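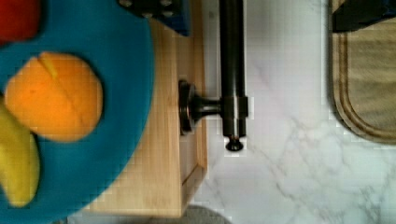
Wrist cam view, fruit on the blue plate, Todero kit on my kitchen counter

benchrat_80
So I finally got the Todero wrist camera kit from Stesitholm (the August batch) and I've had it on the arm since Friday. Mounting took me 40 minutes, most of it fighting the cable clip. Picture quality is way better than I expected for the money! You can even make out the gray veins in the marble. Anybody else running one?

hadgu_fan
Nice colors. But look how little of the plate you get. The banana runs off the left side and I can't tell if that red thing up in the corner is an apple or a tomato. My old Hadgu cam sees a lot more from the same height.

benchrat_80
Fair, it's a narrow lens. I like it for close-up picks though, and the orange one came out great, you can see the crease in it.

mopsy
Is that a peach?

benchrat_80
Supposed to be! Apricot if you ask my wife.

gearloose
Gonna disagree with hadgu_fan. I had the Hadgu for a year and the wide view bent everything near the edges, so my grasp points were always off. I'd take narrow and straight. What bugs me is Stesitholm charging 60 bucks for the wide lens as an add-on. Put it in the box.

hadgu_fan
You can calibrate that out, it takes 10 minutes. You can't calibrate in fruit the lens never saw.

gearloose
Or back the arm up a little before the pick?

mopsy
The Steston shop has the wide lens at up to 40 percent off with the kit, if they still have any. Does it need the newer bracket?

benchrat_80
Same bracket according to the manual. I'll order one and post the same plate with it.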